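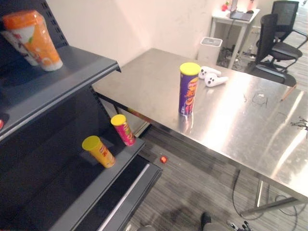
Visit to the Pichler fixtures showroom, Sastov

Pichler makes shelving and steel tables for small grocery stores, kiosks and school canteens. Twice a year the firm opens its showroom and the workshop behind it to store owners, and I went to the February one with the buying group from Jallasetti. The bus ride was longer than planned and we came in at 10:30, after the opening talk had started. What follows is mostly for members who couldn't come.

The workshop came first. Sheet steel arrives flat and is cut, punched and folded in the same hall. The perforated panels for the shelf backs are bought in from another supplier and then painted on site in dark gray. I asked about other colors. White and green can be ordered, but the wait is 5 weeks and there is a surcharge. Gray ships from stock.

Most of our group wanted to see the sloped shelves, so we spent the longest time there. The idea is simple: the shelf tilts down toward the shopper and a folded lip along the front stops the goods from sliding off. It works well for boxes and bags. With tall round packages I am less sure. The snack cans on the display unit were not all sitting straight, and a can that leans or lies down on a shelf takes up more room than one that stands. Pichler sells wire dividers to deal with this, at extra cost, and the guide admitted that most customers come back for them later.

The slope can be set to 4 positions. Changing it means taking the shelf out and moving the brackets, so it is a job for one person with the store closed. I tried it myself on an empty unit in the corner. The brackets are stiff when new.
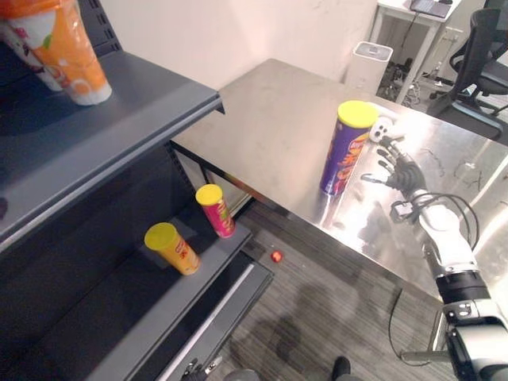 The stainless tables are sold as a companion to the shelving, for unpacking stock or for use as a side counter. They are solid and I could not get the one I leaned on to wobble. My complaint is the finish. Brushed steel shows every smudge, and under showroom lights the glare makes it worse. In a back room that hardly matters. Out front, next to the register, somebody would be wiping it all day. A bright can with a yellow lid does stand out well against the steel, if you want a spot to show off a new flavor.

The table price on the sheet was 283 for the standard size, before tax and delivery. The matching undershelf is separate. There is a discount if you order 2 or more shelving units with it, but the sheet did not give the amount and we were told to ask the sales office.

After lunch (soup and bread, included) there was a short session on the Grarnness label rail, a pale strip that clips on along the front of a shelf and takes paper price tags. It is made for flat shelves as well as sloped ones. The tags slide in from the side, so replacing one in the middle means moving the others – fine for a kiosk, slow for a full aisle. Older Pichler units need an adapter. Those of us with the previous range should measure the lip before ordering.

Parking is behind the hall and the entrance is on the side street. The next open day is planned for the fall. Price sheets and the divider catalog are in the group's office in Jallasetti, in the blue folder.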